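Employment and Tort Law for Non-Lawyers
Handout 8: Limitation, or how long you have to sue
Course leader: Sérgio Quintela
Revised 12/06/2002

Welcome back! Last session we finished duty and breach, and I promised you that the next topic would be more fun than it sounds. I stand by that. Limitation looks like dry arithmetic, and then you open the cases and find people arguing about what a person knew, when she knew it, and what she ought to have asked her doctor. It's one of my favorite parts of the course.

Please read sections 1 to 4 before class. Section 5 is for discussion.

1. The basic idea

A limitation period is a deadline for starting a claim. Miss it and the defendant can raise it as a defense, however strong the case is on the facts. Note the word "raise." In most court systems the judge won't bring it up for you. A defendant who forgets to plead limitation may lose the right to rely on it (this happens more than you'd think, and it makes for some very red faces).

The length of the period depends on where you are and what kind of claim you have. Injury, contract, property damage and defamation often have different periods in the same place. For class purposes we use the made-up state of Drullstead, where the period for personal injury is two years and the period for breach of a written contract is five. Don't carry those numbers into real life! Always look up the local statute.

2. When does the clock start?

Two starting points to learn:

Accrual. The clock starts when the claim is complete, usually on the day of the injury. Fine for a fall down the stairs.

Discovery. The clock starts when the injured person knew, or reasonably should have known, of the injury and its likely cause. Courts and legislatures came to this rule because some harm stays hidden for years. Hearing loss from factory noise is the classic classroom case.

"Reasonably should have known" is where the arguments are. Suppose a worker has ringing in his ears and shrugs it off for a decade. Should he have seen a doctor sooner? What if his coworkers all had the same trouble and joked about it at lunch? Come ready to take a side, and be ready to switch when I ask you to.

3. Stopping the clock

Tolling means the clock is paused. The usual grounds are:
- the claimant is a minor
- the claimant lacks mental capacity
- the defendant hid the facts on purpose
- the parties signed an agreement to pause time while they talk

The last one is very common in practice. Get it in writing, get the dates right, and read who is actually bound by it. If a parent company signs and the subsidiary doesn't, you may have a nasty surprise coming.

4. Problem case: Peixoto v. Flillisholm Mills

Ms. Peixoto worked at the Flillisholm weaving shed for eight years and left in good health, as far as she knew. At 73 she has trouble following a conversation in a noisy room. Her daughter nags her into a hearing test in November. The audiologist, Dr. Hindach, tells her the pattern "fits with noise at work" but says he can't be certain. She puts the report in a drawer. Nearly two years later she sees a newspaper piece about the mill and calls a lawyer.

Work out the accrual date and the discovery date separately. Then ask yourself whether "can't be certain" is enough to start time running. I've taught this problem many times and I still change my mind about it.
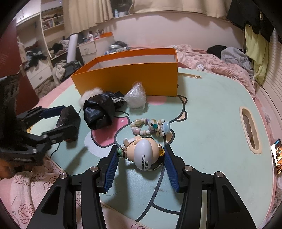 Does Ms. Peixoto need a firm diagnosis before the clock starts?
Most courts say she needs enough to make it reasonable to look into a claim, and a doctor's cautious link to her work may well be enough. Full certainty about the cause isn't required.

5. For discussion

Who gains from a short period, and who gains from a long one? Think about lost payroll records, dead witnesses and insurers that closed years ago, and then think about Ms. Peixoto's drawer.

Would you allow a judge to extend time when it seems fair? Write half a page for or against. Bring two copies, as you'll be swapping with a neighbor.

Next time: causation with more than one employer. Bring Handout 7 again.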